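Shoe-rack robot learns to tidy, but the numbers need a harder look

October 27, 2024

A two-armed robot that puts slippers back on a rack has become the latest exhibit in the argument over how much a machine needs to be shown before it can do a household chore. Lorkument, the company behind the work, says its training method cuts the number of human-guided demonstrations needed for a tidying task to 60. The claim was getting a lot of traffic among robotics people last week. It deserves some, with conditions attached.

The method is called Clondel. An operator guides the robot through the job, and the software sorts each recording into short segments: reach, touch, grip, lift, place, let go. The segments are then recombined, so a good grip from one attempt can be paired with a good placement from another. The trained controller runs on footage from the robot's own cameras, one at the head and one at each wrist.

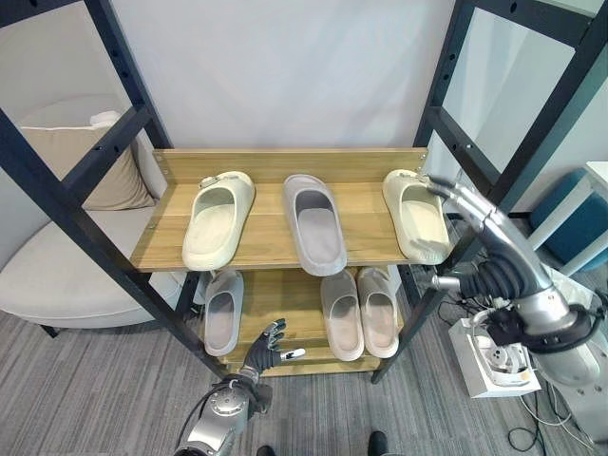
Hand to slide: the robot makes contact with footwear on the upper shelf during work on the Clondel method.

According to the company's write-up, the robot completed its assigned move in most of its test runs after training on those 60 demonstrations. "Most" is the company's word. The summary has a bar chart with no numbers on the bars, and the full results table is promised with a longer paper that has no release date. A reader can't tell from what has been published whether most means a bit better than a coin toss or something you'd trust in your own front hall.

Then there is the matter of what was counted as a success. Under the published rules, a slipper only has to finish on the correct shelf. It can be crooked, or facing the wrong way, or standing on its end, and the run still goes down as a pass. That's a defensible choice for a first study. It is also a generous one, and anybody who has told a teenager to tidy the shoes will recognize the standard.

Habibur Talukder, who led the testing, defended the scoring in a phone call. "We wanted to know if the segments could be joined up at all," he said. "Alignment is a separate problem and we didn't want to mix the two." He agreed that a stricter rule would lower the pass rate and said the team had scored a portion of the runs that way, but he wouldn't share the figure ahead of the paper.

The wrist cameras are where the write-up is most enthusiastic and, to my eye, least convincing. Lorkument argues that a close view of the fingers lets the controller correct itself in the last moments before contact, when the head camera may have its view blocked by the robot's own arm. Fair enough, but a wrist camera has blocked views of its own. Two black fingertips can be made out clearly against a pale wall, while the other two fingers are partly hidden, the thumb is a grey smear of motion, and the dark bulk of the wrist takes up much of the right-hand side. A controller can no doubt learn to ignore the parts it doesn't need. Whether it gets useful information from what is left is a question the team could have settled by switching the wrist cameras off and running the tests again.

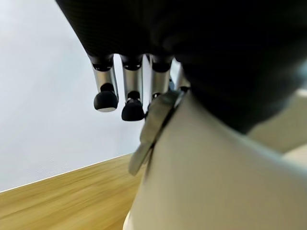
Comparison runs of that kind are the biggest gap in the work so far. The company tested Clondel against one older approach, in which whole recordings are used from start to finish without being cut into segments, and Clondel came out ahead. There is no test with the wrist cameras disabled, and none with the same number of demonstrations chosen more carefully. Talukder said the camera comparison was started in May and put aside when the team ran short of time on the robot. He expects it to be in the paper.

There's also the question of how far the result travels. All the reported runs used one rack, one style of footwear and one room. The write-up says lighting was changed between sessions and the starting positions were varied by hand, and both help. But a slide with a thick sole and a wide strap is an easy thing to get hold of compared with, say, a running shoe with its laces undone or a rubber boot that flops over when you grab the top. Lorkument says it has no results yet for either. 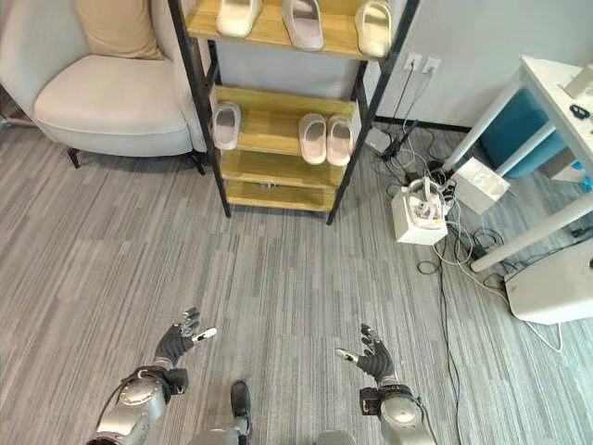
The company isn't alone in leaning on a tidy setup, and it would be unfair to single it out for a habit that runs through the whole field. Siriwardena, a smaller outfit working on kitchen tasks, reported a similar saving in demonstrations earlier this year using cups and bowls, then published a follow-up in which the advantage shrank once the cupboard was swapped for a different model. To its credit, it put that result at the top of the report. The follow-up used 5 cupboards and 8 operators, and it is a good deal more persuasive for having done so.

Lorkument's demonstrations came from some 6 operators, all of them employees with previous practice on the equipment. That matters for a method sold on low cost. Sixty demonstrations from a trained hand could be worth far more than the same number from a new customer on a first morning, and the write-up makes no attempt to separate the two. Asked about it, Talukder said new operators "take a while to settle in" and that their early recordings tend to be thrown out. Recordings that are thrown out don't appear in the total of 60.

The underlying idea is sound enough. Cutting long recordings into reusable parts is a sensible way to get more out of each one, and the company has described its segmenting rules in enough detail that another lab could try them. One may do so fairly soon: Aretti, which makes grippers for warehouse picking, says it plans to run the method on its own hardware with its own staff and to count discarded recordings in the total.

Lorkument says the full paper will include the results table, the stricter scoring and the camera comparison. It has not said when the paper will be released.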